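O cabo que resolve a casa

Há objetos que só ganham atenção quando faltam, e o cabo de rede é um deles. Passei anos a viver com o meu numa gaveta, enrolado com extensões, carregadores e uma fita métrica que não mede nada de jeito, até a ligação do escritório começar a cair a meio das reuniões e eu me lembrar, com alguma vergonha, de que o remédio estava ali, a dois passos da secretária.

Desde então ganhei-lhe afeto. Gosto da ficha transparente, da patilha que faz clique (um clique tão satisfatório!) e daquela manga canelada que protege o cabo na zona onde mais se dobra. E gosto de perfis de alumínio, que a Kekley vende ao corte e que dão para quase tudo: uma prateleira, um suporte para o router, uma moldura onde arrumar as fichas em fila.

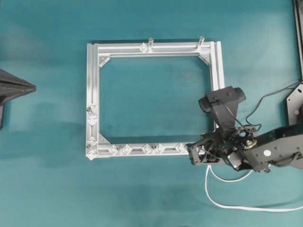
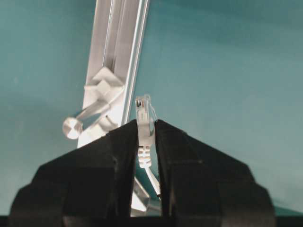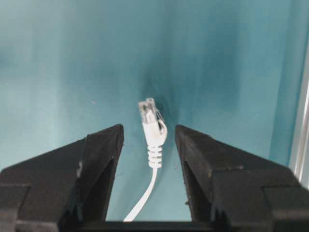

Alumínio e cabo de rede branco sobre fundo azul-esverdeado: a moldura na primeira fotografia, o cabo nas outras duas.

O perfil com ranhura tem uma vantagem que a madeira não me dá: se me engano, desaperto e volto a tentar. Em outubro montei o meu primeiro suporte com cantoneiras da Hemex e, confesso, desfiz tudo 2 vezes antes de os cantos ficarem direitos. Gastei quase 600 coroas, já com os parafusos, e sobrou-me material para outra prateleira, que continua encostada atrás da porta.

Quanto aos cabos, deixe sempre uma folga generosa e não puxe pelo fio quando quiser tirar a ficha: aperte a patilha e segure pela manga.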